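The permit bill goes to a vote Tuesday and most people in Nisbet haven't read it. Fine. It's long and it's boring and the boring parts are where they put it.

What it says, once you get past the definitions. Any gathering in a public square of more than 9 people, with a "shared message," needs a permit. Nine! My cousin's wedding photos would need a permit if somebody held up a sign. The permit takes up to two weeks. The ministry can refuse it on grounds of "public calm," a term the bill uses eleven times by my reading and never defines, and if you go ahead without the paper the organizer pays. Organizer meaning whoever the police decide was organizing. Person with the megaphone, person who made the group chat, person who brought the thermos.

The fine is 550. Doesn't sound like the end of the world if you're a deputy. In Platovness that's most of a month for a school cook.

I keep hearing that it's aimed at the troublemakers from last spring. Jessie Lindsay said so on the radio again this morning, very calm, very reasonable, she's good at it. The windows at the party office on Truvberg Street. The paint. OK. Breaking a window was illegal before this bill. It will be illegal after. Police had every law they needed in May and they used them, people were charged, two of them are still waiting for a court date. So which hole is being filled here?

I was in Truvberg Street that night, for what it's worth. 883 people by the police's own number, which everyone laughed at for being low. I saw one window go. I saw the kid who did it and I saw older people yelling at him to stop. The rest of it was standing. Standing and being cold, and a bad sound system, and somebody's speech about pensions that went on way too long. If we're writing law off the back of one night then write it off the whole night.

And look at what set it off. The government cancelled the Flenalov by-election with four days notice and told us it was a paperwork matter. Seats empty since winter. The people there have had no deputy for months and their bus line got cut in the meantime, no one to raise it. You don't get to take away the vote and then act shocked that folks turned up in the street. Where else were they going to go. 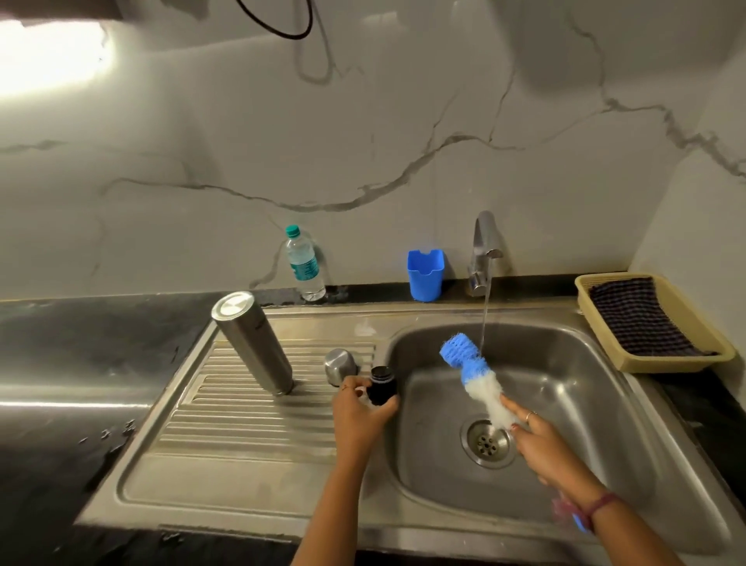
Under the new rules they'd have applied for permission to be angry, waited two weeks, and by then the deadline to appeal the cancellation would have been gone. It's ten days. Somebody in the ministry knows both those numbers. Maybe it's an accident. I have stopped betting on accidents with this crowd.

Alistair Pringle, who drafted the thing, wrote in his column that freedom of assembly "is not freedom of surprise." Cute line. But surprise is a good part of what a protest is for. Things happen suddenly. Budgets leak, hospitals close, someone gets arrested at six in the morning and by noon there's a crowd outside the station. That crowd has gotten people released. It did in the dockers' case and it did for the two students. A crowd that shows up fourteen days later is a memorial service.

The opposition hasn't covered itself in glory either, while I'm at it. Fenna Visser gave a decent speech, then her own party abstained in committee. Abstained! They say they're saving their fire for the plenary. I've heard that before. I heard it about the broadcasting law and about the judges. There's always going to be a bigger vote later where they'll really fight, and then it comes and half of them are at a conference.

Beathag Halliday is the only one on the government side who has said anything out loud, that she "has questions about the threshhold." Questions. Well, raise them. She has a vote and she's got maybe the safest seat in the country, so nobody's going to take it off her for one afternoon of backbone. If nearly 2 dozen of her colleagues privately agree with her, like her office has been telling reporters, then there's the majority gone.

A reader, Jeanie Paterson, wrote in to ask what I'd do instead, since I complain so much. Fair. Keep the notice system we have. You tell the police you're coming, they close the street, done. Put a real appeal in it, a judge, same day. If the bill has to survive then move the number up to something that isn't a dinner party and strike the organizer clause completely, you can't fine a person for what a stranger threw. And define public calm or take it out. I'd be willing to hold my nose for that version. Not happy. Willing.

But nobody is offering that version, we've got the one on the table. There's a phone number for every deputy on the parliament site and the offices open at nine. Somebody does write down the calls, I used to be the one writing them down. Forty calls on one subject and the deputy hears about it before lunch. A hundred and he starts looking for a reason to be undecided. Say you're a voter, say your street, say vote no. Takes less then a minute.

I'll be in the square Tuesday evening from six, with a coat. Still legal as of this writing.

Last updated: Sunday, 9:40 p.m.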